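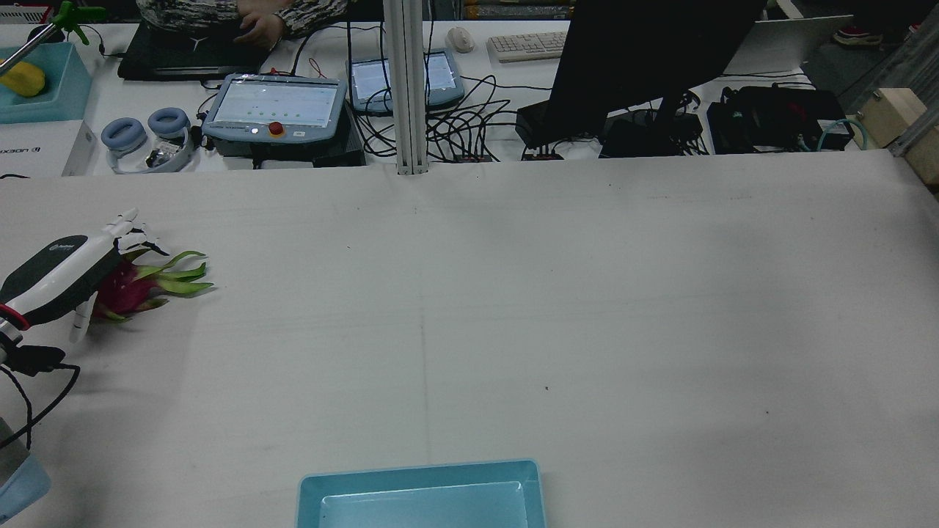
Dragon fruit on the big white table, blue tray nearby

From: Walid Zoubi
To: Calter fruit growers and eaters list
Date: April 11, 2014
Subject: Re: [calter-fruit] First dragon fruit, when do I cut it?

Ziad Rizk wrote:
> Hello everyone. I've been given a dragon fruit by a neighbour who
> brought it back from the market at Vikham. I've never eaten one. It's
> pink with green tips all over and I have no idea if it's ready. Does
> it go in the fridge? Do you peel it like an orange or cut it like a
> melon? And is it true they taste of nothing? I don't want to spoil
> it, it wasn't cheap.
>
> Also, would one grow from the seeds? I've a south-facing windowsill
> and plenty of patience.
>
> Ziad

Ziad, what a lovely thing to be given! I'm so pleased somebody has brought these up at last, I've been going on about them to anyone who'll stand still since October.

Look at the skin first. You want that strong magenta pink all the way round, with the green left only on the tips of the scales. If there are big patches of green on the skin itself it was picked early, and I'm afraid it won't sweeten much on the shelf, though it will soften a bit. If the tips have gone brown and crisp, eat it today.

Then give it a gentle press with your thumb. It should feel like a ripe avocado or a kiwi, with a little give and then something firm behind it. Rock hard, leave it on the side for two or three days. Squashy in one place usually means a bruise, and you can cut round that.

Fridge, yes, once it's ripe. Put it in a bag or a tub, as the skin dries out quickly, and keep it away from onions. I had one that tasted of spring onion right through and I still ate it, but I wouldn't serve it to guests. Four or five days is fine. Always eat it cold! I think half the people who say it tastes of nothing had theirs warm off a buffet.

Cutting is the easy bit. Give it a rinse, lay it on its side and go straight through lengthways with an ordinary kitchen knife. No stone, no core, the seeds are tiny and you eat them. Run a dessert spoon round between the flesh and the skin and the whole half comes out in one go like a boiled egg. Or make a cut in the skin and peel it back with your fingers, it comes away in thick floppy pieces. Do it on a tray with a lip if you have one. If yours turns out to be red inside it will stain a wooden board, a tea towel and your cuffs (ask me how I know). The white ones behave much better.

As for the taste, it is mild. Somewhere between a pear and a kiwi, with a crunch from the seeds. The red ones are sweeter to my mind. A squeeze of lime does wonders, and so does a very small pinch of salt. My favourite is cubes of it with mango and mint, eaten straight out of the skin, which makes a perfectly good bowl.

Now the seeds. Yes, do try it! Squash a spoonful of flesh through a sieve under the tap until the seeds are clean, let them dry overnight on kitchen paper, then scatter them on damp cactus compost and barely cover them. Cling film over the pot, warm windowsill, and mine were up in just under a fortnight. I got 57 seedlings from one spoonful and had to start giving them away. The plant is a climbing cactus, so it will want a stout post later on and a pot bigger than you think. Fruit from seed takes years, and indoors it may never happen, but they're handsome things and hard to kill unless you overwater.

If you'd rather have a head start, the Atallah nursery on the Sudham road had rooted cuttings last time I was there, in the back tunnel past the citrus. Ring first, they sell out. I've also got 56 of my own seedlings left after giving one to my sister, so say the word and I'll bring you a couple next time I'm over your way.

Do write and tell us what colour it was inside. I can never guess from the skin and I've been wrong every single time.

All the best,
Walid

--
calter-fruit mailing list
To leave the list, reply with "unsubscribe" as the subject
Please trim quoted messages before sending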